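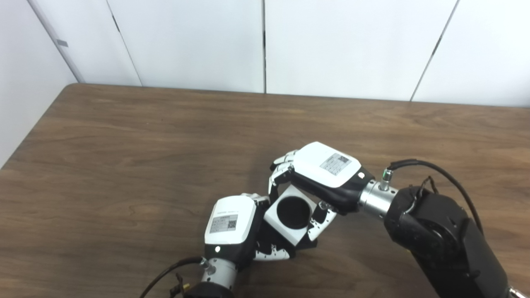
A member from the Vunstead side said the hall should stay open on Tuesday evenings through the winter, even if the heating bill goes up, and asked for that to be written down before the agenda started. It is written down here. The chair said it would be taken under item 3.

Pendidden Community Hall
Minutes of the March members' meeting

The meeting opened at 7:00 p.m. in the main room. There were enough members present for a vote.

1. Minutes of the last meeting
Accepted with one correction. The side door was repainted in green, not gray.

2. Roof and gutters
The gutter over the kitchen entrance is still leaking at the joint. Roton has looked at it and can replace the whole run on that side, or patch the joint for now. The patch would cost 200 dollars. Members asked how long a patch would hold, and the answer from Roton was two winters if the leaves are kept out. Agreed to patch it now and get a written price for the full run before fall.

The stain on the ceiling in the coat room is old and has not grown. It will be painted over after the gutter is done.

3. Winter hours
There was a long discussion. The hall now closes at 9:00 p.m. except on Tuesday, when the choir and the card group both ask for later. Heating the main room past 9:00 takes a fair amount of oil, and the small room holds heat better. One proposal was to move the card group into the small room and leave the choir where it is. The card group did not object but wants the better lamps moved too.

Vote: keep Tuesday open until 10:00 p.m., small room for cards, main room for choir. Carried, with 3 against.

4. Rental rates
Butkienė Catering has asked for a lower kitchen rate for repeat bookings. The current rate is 20 dollars an hour with no discount for anyone. Some members felt a regular booking should get something off -- others said the kitchen takes the most cleaning of any room. Left as it is for now. The secretary will write back.

5. Parking
Cars are still being left across the Vunstead path on market mornings. A second sign will go up at the lower end. Cones were suggested and turned down, as the last set went missing.

6. Other business
The piano needs tuning before the spring concert. Approved.
The key to the outside tap has not been found. A new one is to be cut.
Nearly all the folding chairs now have rubber feet. The rest will be done at the next workday.

The meeting closed at 8:40 p.m. Next meeting to be posted on the door.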